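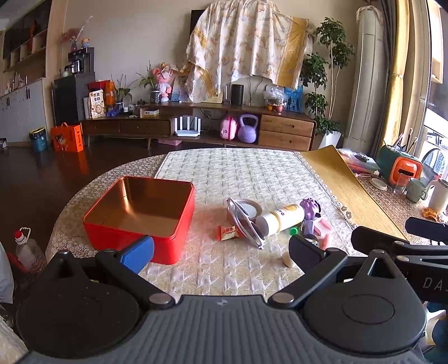 Gullent council has published the draft of its revised lobbying register, and I have spent two evenings with it and with the scheme it replaces. These are my notes. They are mostly for the handful of people who read my earlier posts on the petitions rules, and they assume you know how the present register works. If you don't, the short version is that anyone paid to speak to a councillor about a planning, licensing or contract matter is supposed to fill in a form, and that the form then goes on a web page.

The draft is dated Dec 1, 2025 and runs to seven sections. Section 1 is definitions and section 7 is transitional. Most of what matters is in sections 3 and 4.

The definition of a contact

Under the present scheme a contact is a meeting, a telephone call or a letter. Email was added by a guidance note, which has never been part of the scheme itself. The draft defines a contact as "any communication, by whatever means, made to a member or a senior officer with a view to influencing a decision". That closes the email gap and it also takes in text messages, which were the whole of the difficulty in the Pladport harbour contract.

It opens another one. "A decision" is singular and is later defined as an item that has been placed on a published agenda. A conversation held before the item reaches an agenda would not count. Anyone who has followed a large contract through the council knows that the talking is done well before the agenda is printed. In the Pladport case the first meetings came months before the item was listed. On my reading none of them would be caught by the new wording, although they are caught by the old one, which says "any matter within the council's functions".

I assume this is a drafting slip. The covering report says the aim is to widen the scheme, and it would be odd to widen it by means and narrow it by time. The fix is to delete the second half of the definition in 1.4 and put the old words back.

The threshold

Section 3 introduces a money threshold. A person need not register if the payment for the work is under £600 in any period of three months. Where a firm acts for several clients the test is applied to each client separately, so a firm with a dozen small retainers could be well over the figure in total and still stay off the register.

The Seol register, which the covering report cites as a model, has a threshold too, but adds all the clients together. The report doesn't mention the difference. It gives a cost for running the Seol scheme and says that Gullent expects to spend less, and leaves it there.

There is also the question of staff. A company that sends its own employee to see a councillor pays that employee a salary, and the draft doesn't say how much of the salary counts. Under 3.6 the person "shall make a reasonable apportionment". I would expect most apportionments to come out at a little under £600.

What gets published

At present the page shows the name of the lobbyist, the name of the client and the date. The draft adds the subject and the name of the member contacted. This is a real improvement — the existing page has 1,400 entries and you can't tell from any of them which councillor was involved.

Publication is to be quarterly. The present rule is 14 days, which is often missed but is at least a rule. A contact made at the start of March need not appear until the end of the quarter, by which time the decision may have been taken and the minutes signed. The reason given is officer time. I don't find this persuasive, as the forms are already submitted online and the page could be built straight from them.

I put an early version of this section on the Duvance residents' forum and had a few replies.
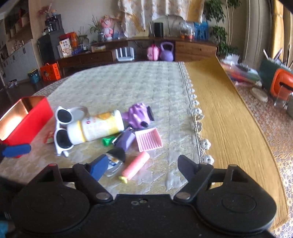
One reader wrote that quarterly publication would suit her better than what happens now, as she checks the page every week and finds that entries have been added with dates from two months back. A fixed date would at least tell her when to look. She also asked whether withdrawn entries would be shown as withdrawn or simply removed.

On the first point I see the attraction, but a fixed date and a short deadline can both be had: monthly publication on a set day would do it. On the second, the draft is silent. The present page removes them without a mark. I have added this to my list.

Penalties

Section 5 sets out what happens if someone doesn't register. There is a written reminder, then a notice on the page, then a charge of £200. The charge is described as administrative, I think to avoid the question of whether the council has the power to fine anybody. The covering report quotes no legal advice on the point. If the power isn't there, the first person charged will presumably say so.

Nothing in section 5 applies to councillors. A member who takes an unregistered meeting has no duty to report it. The old scheme had none either, so this isn't a step back, but a duty on both sides would make the register much easier to check, as each entry would have a second record to set against it.

Responding

Comments can be sent through the consultation page or on paper to the Gullent council offices. The form asks six questions, none of which is about the definition of a decision, so anything on 1.4 has to go in the free text box at the end. I will be sending the points on 1.4, 3.6 and withdrawn entries, and will post the full text of my response once it has gone in.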